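Sorting Cutlery into a Caddy: Kitchen Table Gallery
August 2023 – text by Delphine Ostrowski

The question behind this series is narrow: can a machine put away mixed cutlery at a pace and error rate a household would accept? The answer at present is no for chopsticks and sometimes for spoons. The job is to move loose utensils from a table into an upright caddy, one compartment at a time.
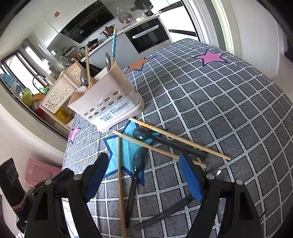
Wooden chopsticks and dark spoons still on the cloth, caddy partly filled. The handles lie at several angles and one crosses another.
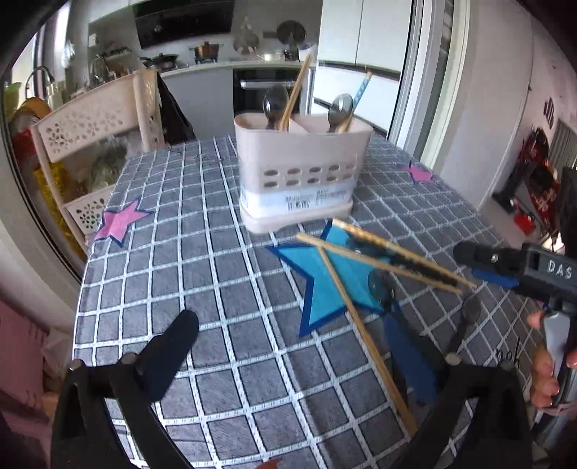
Two grippers at the table, one with its jaws closed on the tips of a pair of chopsticks.

Where the difficulty sits

Thin round stock. A chopstick on cloth gives a jaw very little to close on. If the pads come down too high they miss, and if they come down too low they drag the fabric. Magdy Saber's pad tests in July used 4 stiffness grades, and the softest was the only one that did not roll the stick on contact.

Reorientation. Utensils lie flat and the caddy wants them upright. The turn can be made in the air or against the rim. People use the rim without thinking about it. Planners mostly avoid contact and pay for it in time.

Dark and translucent plastic. Depth sensing is poor on both. Metal spoons bring reflections, a separate problem with better-known fixes.

Patterned cloth. Printed lines and outlines compete with utensil edges. Chin-lung Poon's segmentation run on plain cloth did not carry over to prints, and 2,000 further labeled frames closed only part of the gap.

Where it stands

The Prendel arm clears a spoon-only table in 25 trials out of 30. With chopsticks added it finishes 4. A failed trial usually ends with a stick pushed off the table – recovery from the floor is outside the current scope. Forks have not been tried.

Contact: Urnness gallery desk, attention Tegan Hinds
© Urnness. Back to top

Related galleries
Folding Towels, Second Attempt
Shelf Restocking at Vultberg
Opening Jars One-Handed
Parts Bins at Esposito

30 shares | 4 comments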